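Living with a Stacked Washer and Dryer: Laundry Tips for Small Homes

Putting the dryer on top of the washing machine saves you a square of floor and costs you some dignity, mostly in the shoulders.

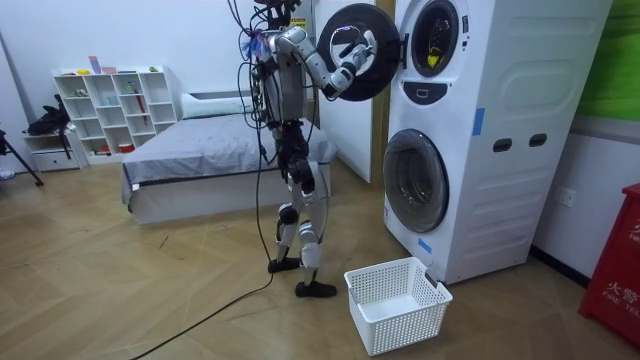

I have had a stack for long enough to have made every mistake it allows, several of them twice. What follows is what I would tell anyone moving from two machines side by side, or from the launderette, where at least you could blame the machine.

Before you load

Check which way each door swings. Mine both open to the left, so the basket goes on the right, a fact I learned by stepping in the basket. If the doors can be rehung, do it before the stack goes up. Doing it afterwards involves a stepladder and language.

Keep the basket on the floor close to the washer, but leave enough room for the lower door to open fully. A tall basket sounds clever until you are head down in it looking for the last flannel. Low and wide is better.

Go through the pockets. I know you know. A single tissue in a dark wash will still be turning up on jumpers in July.

Moving the wash upstairs

Wet towels are heavy, and lifting them from knee height to eye level is the nearest thing I do to exercise. Take 2 or 3 things at a time. People who haul the whole load up in one heroic armful drop a sock behind the machine, and behind a stack is where socks go to retire.

Shake each piece before it goes in. Sheets are the worst offenders: left to themselves they roll into a sausage with all the pillowcases inside, and you get a hot outside and a damp middle. If I am drying a double sheet I stop the dryer halfway, untangle it, swear mildly and start it again.

Don't fill the drum more than two thirds. A packed dryer will run all evening and hand you back a warm, wet brick.

Getting everything out

The back of the top drum is the trouble spot if you are short. Turn the drum by hand and let the stragglers come down to you. A wooden spoon also works, though it should then stop being a kitchen spoon.

Run your hand round the inside of the rim and the door seal before you shut up shop. Baby socks and hankies cling there, and the next load will dye them if it gets the chance. Dark loads are especially good at hiding one small bright thing.

Don't hang on the dryer door or use it as a shelf for folded shirts. It feels solid. It is held on by a hinge, and hinges are not cheap.

Lint, filters and other joys

Empty the lint filter after every load. If it looks grey and felty, well done, that used to be your towels. Once a month wash it under the tap, let it dry fully and put it back. A clogged filter adds time to every cycle, and it is a fire risk as well, so this is the one tip on the page I won't be flippant about.

Leave the washer door ajar between washes so the seal can air. Wipe the fold of the rubber with an old cloth. You will find hair grips, grit and something you can't name.

Every couple of months run the washer empty on its hottest setting. For everyday loads, 40 degrees is plenty.

The floor underneath

If your stack stands on wood or anything pretending to be wood, mop up drips as they happen. Water gets into the joins and the boards lift at the edges, which you will notice with your bare toes. I keep a worn bath mat in front of the washer on wash days and put it through with the last load.

Check that the whole thing is level, too. Put a spirit level on top of the washer before the dryer goes on, and make sure the two are joined with the proper stacking kit for the model. If the stack starts wandering across the room during the spin, switch it off and sort out the feet. Folded cardboard is a tradition in my family and I cannot recommend it.

Last thing: fold as you unload. The clean heap left on the bed "for later" will be slept beside, then slept on, then ironed.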